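News from the Bustau room: teaching the laundry basket task

Since October our small group at Skulirico has been working in the Bustau room, where we teach household tasks to a humanoid robot by remote control. Many members asked in the last meeting what we do there all day, so Amna Mengal and I promised to write something for the newsletter. I write, and Amna corrects me where I am wrong.

The task of this winter is easy to explain. There are some small things on a bed, and they must go into a laundry basket on the floor. A person does this without thinking. For the robot, one of us must do it first, many times, with the operator gloves on, and the robot follows our arms and fingers. Every good run is saved. Later the program Gilani learns from the saved runs and tries to do the same without us.

The objects are chosen so that each one asks for a different grip. The sponge is flat and soft, so the fingers can press it a little too much and it does not matter. The blue roll wants to turn away when you touch it from the side. The tray is shallow, and you need to get a fingertip under the edge, which is the most difficult part for a new operator. The brown glove changes its form each time you put it down. We put them near the corner of the mattress, because the arm reaches this place without the robot needing to lean.

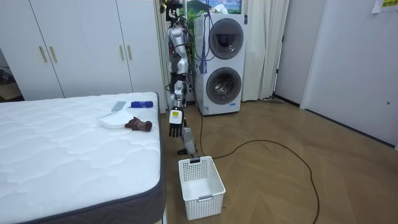
The robot at the foot of the mattress, with the basket below its hand.

One thing we learned slowly is that the operator must not hurry. When I started, I wanted to make many runs in one hour, and I moved as I move at home. In the recordings you could see the hand come down, stop, correct, go too far and correct again. Gilani learns the corrections also. Amna asked me to do 30 runs again at half speed, and I was not happy about it, but she was right. The slow runs are smooth and the fingers close at the correct moment.

Another thing is the way down to the basket. From the operator's chair the basket looks closer than it is. Some of us opened the hand too early, and the sponge landed on the rim or on the floor. Now we have a rule: first bring the hand over the basket, wait a moment, then open the fingers. The waiting feels strange, but it gives the learning program a clear point where the movement ends. If a thing falls outside, we stop the run and mark it as failed. We do not pick it up with the robot and continue, as this makes a different task.

We also changed how we share the work. In the beginning one person did everything for a whole afternoon, and the last runs were always the worst. Tired arms make lazy movements. Now we work in pairs. One operates and the other stands near, watches the cables and the stop button, and writes the notes. After 6 runs we change places. The notes should be short - which object, which grip, good or failed, and any comment.

For the next weeks we plan 2 changes. First, the glove and the tray will not always lie in the same order, so that the robot does not learn only one arrangement. Second, we will try the Betance hand settings, which allow the thumb to close a little later than the other fingers. I think this will help with the tray. Amna thinks it will help more with the glove. We will report which of us was right.

New operators are welcome. You do not need experience with robots, but you need patience and you should be able to come at least two times, as the first visit goes mostly to fitting the gloves and learning the stop button. The next introduction is on 6th February in the Bustau room. Please write to me or Amna before you come, and wear a shirt with sleeves that can be rolled up.

Tuva Fjeld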